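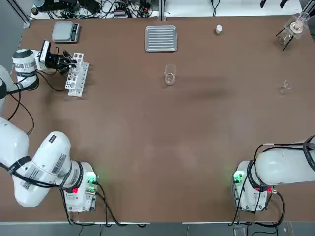 Workstation Software Group
Minutes, 10/24/24

Present: Brenda Alarcón (chair), Ekow Aidoo, Lindsay Quinlan, Rochelle Katene (minutes)
Apologies: Marama Halliday

1. Minutes of the last meeting
Accepted with one correction. Item 4 should read "print server," not "file server."

2. Printer driver rollout
Ekow reported that the new Prangate driver package is on 104 workstations. The Pennington office has 40 still to do. Those machines are on the old image and need the previous package removed and a restart before the new one will install.
Lindsay asked if the restart could be pushed overnight. Ekow said yes for desktops. Laptops have to be plugged in and on the office network.
Duplex printing resets to off after the install. Ekow has changed the default in the package, but machines done in August will need it set by hand or through the login script. Agreed to use the login script.
Action: Ekow to schedule the Pennington desktops and send Brenda the list of laptops.

3. Label printers
Two label printers at Drunau print blank labels between jobs with the new driver. Marama sent a note saying the label size comes up wrong when the queue is shared. Setting it on the server fixed one of them. The other is still doing it.
Lindsay would like those two kept on the old driver for now. Agreed.
Action: Marama to open a ticket with Ostero and attach the driver logs.

4. Disk space on the install share
The share is down to 80 GB free of 400. Most of it is old installers. Rochelle proposed keeping the current version and the one before it and moving the rest to the archive. Brenda asked that nothing be deleted until the Pennington machines are finished.
Action: Rochelle to circulate a list of folders to move.

5. Install instructions
The help page still shows the old download screen. Lindsay has a draft with the new steps, including the removal step. Comments to her by Monday.

6. Other business
Ekow asked who approves local admin requests while Marama is away. Brenda will.

Next meeting: to be set by email.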